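March 6, 2022 – gripper cell, rules for block handling

Sarla asked me to write down what we agreed, so the next person does not guess. Speed stays at the low setting when a hand can reach the table. Before any change of finger pads, press the stop and put your name on the board. I read the Omness checklist again and it has nine points, but point 7 is not clear to me – who signs if Eulalia is away? 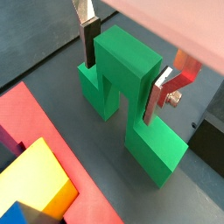

Green arch block between the fingers, wrist view.

For arch blocks we grip at the bridge, one finger at each end. Log every grip, also the bad ones. Do not delete a run, only mark it. Run 1198 has no operator name, please fill in.

To do: ask Eulalia about point 7. Check the screws on both fingers before April.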